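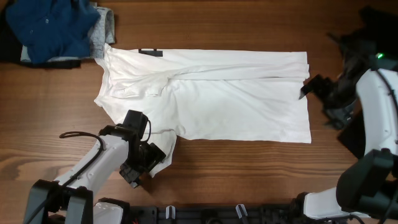

4.2 The fold in progress

Figure 3. A white short-sleeved shirt partway through folding on a wooden table, neckline to the left and hem to the right.

Most writing on domestic laundry treats folding as the dull coda to washing. Our participants did not agree, and several of them had been waiting years for someone to ask. In the interviews carried out in May, the washing machine came up mainly as a thing that beeps. Folding came up as a matter of upbringing, marriage, shelf depth and, in one household, theology.

We use the term "middle state" for the period after the first fold has been made and before the garment can be put on a pile without embarrassment. The shirt in Figure 3 is in the middle state. A long band of fabric has been brought over across the upper half, and the wide lower panel is fairly smooth, while a sleeve still hangs out past the body at the lower left. Anyone who has folded a shirt will recognize the arrangement, and anyone who has folded a shirt in front of a relative will recognize the urge to explain it.

Participants had firm views on what should come next. Those we call side-folders bring each long edge toward the center and deal with the sleeves on the way. Those we call halvers fold the whole garment down the middle and regard side-folding as something done by shops. Each group described its own method as the normal one. Peninah Lyimo, who kept the folding diaries for this study, began as a halver and was by the end of the fieldwork doing something she declined to classify.

The sleeve was the most common source of complaint. A short sleeve is too small to be folded with any dignity and too large to be ignored. In Figure 3 the fabric is bunched where the sleeve joins the shirt, and this is the area our participants called "the lump," "the armpit problem" or, in the Mwaipopo household, a word we have agreed not to print. Pressing it flat with the palm was the usual remedy. Pulling the shoulder seam outward before folding was widely recommended and seldom done. One participant described it as the correct way, then folded 4 shirts in our presence without it.

Necklines produced less feeling but more inconsistency. Creases near the collar, such as those fanning out beneath the neckline in the figure, were thought serious if the shirt was to be worn to work and invisible if it was to be worn to bed. The same shirt could move between these categories in the course of a single conversation. We coded such cases as "undecided" until there were too many of them, after which we coded them as "collar."

Surface mattered more than we had expected. Participants who folded on a table spoke of edges and corners. Those who folded on a bed spoke of getting it over with. Those who folded standing up, against the chest, using the chin as a third hand, were the fastest and the least willing to be observed. Hằng Đàm reports that on one Saturday visit a chin-folder got through 20 items while she was still finding her pen, and the session is therefore missing from the timing data in Section 5.

A few households owned a folding board. The Noneo board was spoken of warmly by its purchasers and stored, in both homes where we found one, behind a door. Its owners told us that the results were excellent and that they would certainly be using it again once there was room on the table.

We had planned to score finished folds against a standard, with points for square corners and deductions for visible sleeve. The plan survived 2 households. In the second, the participant asked to see the scoring sheet, corrected it, and scored our own sample fold at the bottom of the range. We have kept her corrections, which are better than the original, and they form the basis of the scheme used from here on.

4.3 Piles

A folded shirt does not remain a single object for long. It joins a pile, and the pile has rules of its own, chiefly concerning who is allowed to take a shirt from the middle of it.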